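Mahfuz Abeysekara
Thread on dwell time in store analytics, and why two systems reading the same floor will give you different numbers.

Dwell time is exit timestamp minus entry timestamp for a tracked path inside a zone. All the disagreement is in how the path and the zone are defined.

Start with the zone. At the Olvera store the original zone in front of the seasonal wall overlapped the main aisle by 2 feet. Everyone walking to the registers picked up a few seconds of "engagement." Median dwell looked terrible and the zone count looked great. Both were wrong.

Next, the minimum threshold. Sondham drops any path shorter than the threshold before it computes the median. Mimix keeps it and flags it as a pass-by. Same Monday, same zone: 1631 paths in one export, 400 in the other. Neither one is broken. Check which rule applies before you compare vendors.

Broken paths. When a shopper bends down behind a fixture, the tracker may close the path and open a new one on reappearance. One long visit becomes two short ones. Low shelving and endcaps are the worst for this. Look at the stitching window in the config. If it's set to zero, your dwell figures near tall fixtures are too low.

Staff. An associate restocking for half an hour will wreck a mean. Use the median, and exclude staff if the system supports it. Tags work better than uniform color.

We use Manage cookies to improve your experience on this site. By continuing to browse you accept our use of cookies. Accept | Settings

Groups. A family of four standing at a display is four paths and one buying decision. If you divide transactions by paths, a family-heavy store will show weak conversion all weekend. Group counting helps, but validate it by hand for an hour before you trust it.

Reporting. I send store managers the median, the 90th percentile and the share of paths under threshold. No averages. The Tistamton manager asked for averages back in May and dropped the request after seeing one afternoon with the stockroom crew included.

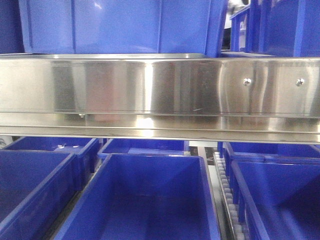
Marisol Serrano: Do you redraw zones after every reset, or only when a fixture moves? We reset monthly and the history gets hard to read.

Only when a fixture moves. Give the new zone a new ID and close the old one on the same night. Editing a zone in place applies the new shape to new data only, and the chart won't show you where the change happened.

Export your zone map along with the data. Most of the bad comparisons I get sent are missing it.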